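Unit 6: Staging Local History with Live Music
Course handout, updated May 1, 2020

Read this before you start on your own outline. The reading packet has the full script of Firkby, and page numbers below refer to that copy.

1. What we mean by a documentary song cycle

A documentary song cycle is a set of songs, linked by spoken text, that tells a story taken from records. The records may be letters, court papers, payroll books, newspapers or taped interviews. The songs can be old or newly written. Most shows of this kind use a small cast, little or no set, and musicians who stay on stage the whole time.

It is close to two other forms. In a concert with narration, the spoken parts introduce the songs and could be dropped. In a musical, the characters sing to each other and the plot moves during the numbers. A song cycle falls between these, and where it falls is up to the writer. Decide early. A lot of weak first drafts change from one to the other halfway through.

2. Firkby: the basic facts

Firkby runs 80 minutes with no intermission. It has 14 songs, one actor and three musicians (fiddle, concertina, guitar). The story follows a canal town over one winter when the locks froze and the boats could not move. The writers worked from a lock-keeper's daybook and a bundle of 29 letters.

Only four of the letters are quoted word for word. The rest were used for background: prices, weather, who owed money to whom. Mark the four quoted letters in your copy. Notice that none of them is set to music.

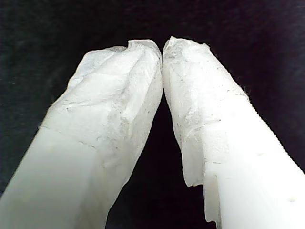 3. Speech and song

In Firkby the actor never sings alone. He joins the last chorus of three songs, and each time it comes just after his character has made a decision. The rest of the time the band sings and he listens or moves.

Things to look at on pages 11 to 18:
– The band starts playing under the speech, usually four to eight bars before the song.
– The key of each song is set by the one before it, so there is no retuning.
– Long speeches come after fast songs. The audience is more willing to sit still then.
– Dates are given in speech only. Sung dates are hard to catch.

The one spot where this does not work well is the inventory speech on page 16. It repeats what the song has already told us. Later productions cut it by half.

4. Working with the room

The show was written for the Trisiston, a former chapel that seats up to 400. It has a long echo, and the tempos were set with that in mind. When the show moved to the smaller Dikport studio, the same tempos felt slow. The company sped up five of the songs and took the concertina out of two.

If you know your venue, write for it. Check these before you finish a draft: how long a loud note hangs in the room, whether the back row can see the floor, where the musicians can sit without blocking the exits, and how dark the room gets. Daylight is a problem for matinees in June.

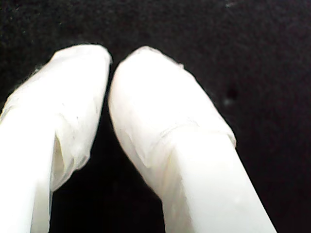
Amplification is a separate question. The Trisiston performances used one microphone for the actor and none for the band. At Dikport nothing was amplified at all. Both choices are noted in the prompt book, along with a sketch of the seating.

5. Facts and invention

You may combine two real people into one character, but say so in the program. You may invent private talk. You should not change the outcome of a documented event, such as a trial or a strike vote. Keep a source list as you go – it is very hard to rebuild later.

6. Assignment

Pick one folder from the Effiong collection in the library. Write a two-page outline for a song cycle with at least six songs. For each song give the title, who sings it, and the source it draws on. Add one finished lyric and the speech that leads into it. You do not need to write a tune, but name a meter. Staple your source list to the back.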